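Asholm shed crew get their gripper going on screen, real one to follow

Posted Thursday, March 22, 2018

Quick one from the shared workshop at Asholm, more next week when theres time.

The gripper build is moving again. After a slow summer the Urkusgate group has the two-finger hand modelled and sitting in the simulator, and the plan is to have plastic parts on the bench in April. Arm comes later. Hand first, everyone agreed on that eventually.

For those who missed the earlier items: the workshop wants a small arm that can feed blanks to the drill press jig. Boring job, done by hand at the moment, and people get sloppy at it after an hour. Budget is $3,000 all up, from the members' fund. A bought one was priced and the quote came back well over, so home build it is. Motors are ordered. Control board is a secondhand one off another project, still needs its connectors redone.

The sim model goes by the name Jin, same as the arm will. Fingers are white with grey pads on the inside ends, and a dark red strip down the inner side of each pad. The view is from the hand looking out past its own fingertips, nothing loaded into the world yet, jaws open. 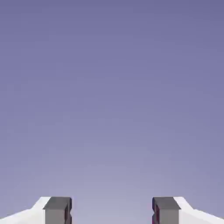
Nomanside wrote in under the last update to say the pads are the part to worry about, and that a mate's build chewed through 2 sets of rubber in a month becuase the blanks still had burrs on them. Deburr first, was the advice, and make the pads so they come off with one screw. Also wanted to know why bother with a simulator at all when you could be cutting plastic.

Fair question. Answer from the group is that the last hand got built straight off a pencil sketch and the fingers fouled on the jig before they were half closed. A weekend of printing down the drain. Moving a finger on screen costs nothing, and the jig and the blanks can be drawn up and dropped in next to it. That is the next job. Colour of the parts is whatever filament is on the shelf, so don't write in about it.

The one-screw pad idea has been passed on and will probably get used. Burrs, well, there's a file hanging next to the drill press. Use it.

Still to do: jig model, blank model, wiring diagram for the grip motor, a guard for the whole lot so no one gets a hand in there. The guard has to be on before anything is powered up in the main room, thats a workshop rule and it wont be bent for this. Emergency stop goes on the left of the bench, where the drill press one already is.

Wanted: offcuts of clear polycarbonate for the guard, any length over 40 cm. Also a 24 volt power supply if you have one gathering dust. Leave them on the shelf inside the roller door with a note on, not on the floor please.

Build nights are Tuesdays after tea, side door. Bring your own safety glasses, the spare pairs are scratched to bits.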